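# Can a Machine Make Your Bed Yet?

A chore is a job you do over and over because it does not stay done. Beds get rumpled, cups get dirty, and socks move across the floor. People have wanted machines to take over these jobs for a long time. For some of them, machines already do a large part of the work. For others, the answer is still no.

## Two kinds of jobs

A washing machine is good at its job because the job happens inside a box. The drum turns, water comes in, water goes out. The machine does not need to know which sock is yours. It does not need to know what a sock is.

Folding is a different kind of job. It happens out in the open, on a bed or a table. The machine has to find the cloth, pick a place to hold it, lift it, and put it down in a new shape. Every one of those steps can go wrong.

Irena Brzozowska, an engineer, sorts chores with one question: does the thing stay the same shape when you pick it up? A cup does. A book does, mostly. A shirt does not. Pick up a shirt by the sleeve and the rest of it hangs down in a shape that nobody planned. Pick it up again by the same sleeve and it hangs a little differently.

Things that keep their shape are called **rigid**. Things that bend and flop are called **deformable**. Blankets, towels, shirts, and ropes are deformable, and so is bread dough. Most of the hard chores in a home involve something deformable.

## Why a bed is hard

A bed looks like a simple place to work. It is flat, it is big, and it stays where it is. To a machine, a bed has several problems.

The sheet has wrinkles. A wrinkle has a bright side and a dark side, like a very small hill. The edge of a piece of cloth also has a bright side and a dark side. A computer looking through a camera must decide which lines are edges and which are only wrinkles. If it picks a wrinkle, the gripper closes on the wrong cloth and pulls up the sheet. 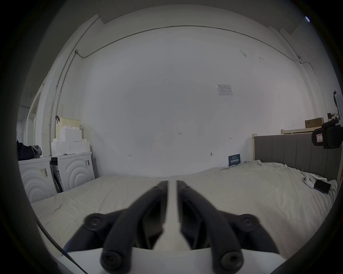
The bed is also soft. When a gripper pushes down on a wooden table, the table pushes back right away, and the machine can feel that it has arrived. A mattress sinks instead. The machine must work out how far down is far enough.

Then there are the other things. People leave phones and game controllers on beds. A person folding a shirt moves around them without thinking. A machine has to be taught that these things are there, that they are not laundry, and that they should not end up inside the fold.

## How a machine learns to fold

Nobody can write down every rule for folding a shirt. Wojciech Ziółkowski, a programmer, once tried it with a single towel. He wrote 290 lines of instructions. They worked when the towel started out flat and failed when one corner was tucked under.

So many engineers use a different method. They have people do the chore many times and record how it was done. One way to do this is to give the person a gripper to hold, one for each hand. The person closes the gripper, lifts, moves, and opens it again. The recording stores two main things: what the camera saw and how the gripper moved. Each complete try is called a **demonstration**.

A computer program then studies the demonstrations. It looks for patterns that connect the two. When the cloth looks like this, the gripper goes there. After enough practice, the program can be shown a cloth it has never seen and make a guess about where to move.

The word "guess" is important. The program does not know what a shirt is for. It has never been cold. It only knows what usually came next. 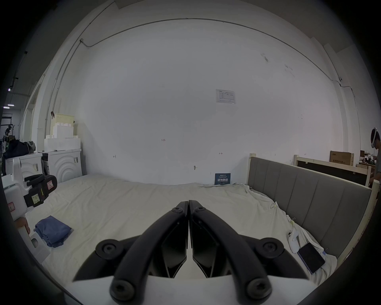

## Two hands, one cloth

Try this at home. Put a T-shirt on your bed and fold it with one hand behind your back. It can be done, but it is slow, and the shirt slides around.

With two hands, one hand can hold the cloth still while the other one moves. Or both hands can lift together and keep the cloth tight between them. A machine with two arms can do the same, but the arms must agree. If the left arm pulls before the right arm has closed, the cloth slips out. If both pull too hard, it stretches.

Your own hands agree so well that you never notice it. You also have skin. Your fingertips can tell whether they are holding one layer of cloth or two. Many grippers have no sense of touch at all — they close and then check the camera. Two layers of thin cloth look almost the same as one.
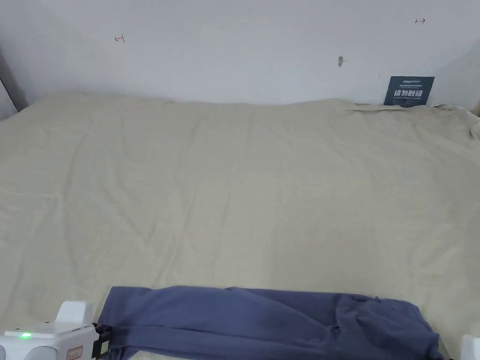
Color matters too. A blue cloth on a pale sheet is easier for a camera to pick out than a white cloth on a white sheet. This is one reason a machine can do well in one bedroom and badly in the next. The new room may have a striped blanket or a lamp in a different corner. Engineers say that a machine **generalizes** if it can still do its job when the room changes. Most chore machines do not generalize very well yet.

## So, can they do it?

It depends on the chore.

- **Washing clothes:** Yes, once a person has put them in.
- **Cleaning a flat floor:** Mostly. Cords and socks are still a problem.
- **Moving boxes of one size in a shop or warehouse:** Often yes. The boxes are rigid and the floor is flat.
- **Folding a shirt:** Sometimes, slowly, and with someone watching.
- **Making a bed with people's things on it:** Not well enough to leave alone.

Speed is part of the answer. Suppose a machine takes 286 seconds to fold one shirt. That is almost 5 minutes. A basket of 3 shirts would take more than 14 minutes, and that is if nothing is dropped.

Mistakes are the other part. A machine that folds nine shirts out of ten sounds good. But someone still has to stand nearby to fix the tenth, and that person could have been folding.

## Words to know

**Rigid:** keeps its shape when you pick it up.

**Deformable:** changes shape when you pick it up, push it, or pull it.

**Gripper:** the part of a robot or tool that holds things.

**Demonstration:** one complete try at a job, recorded so that a program can study it.

**Generalize:** to do a job in a new place or with new things.

*Text by Wanda Kurek. Checked by Ekene Eze.*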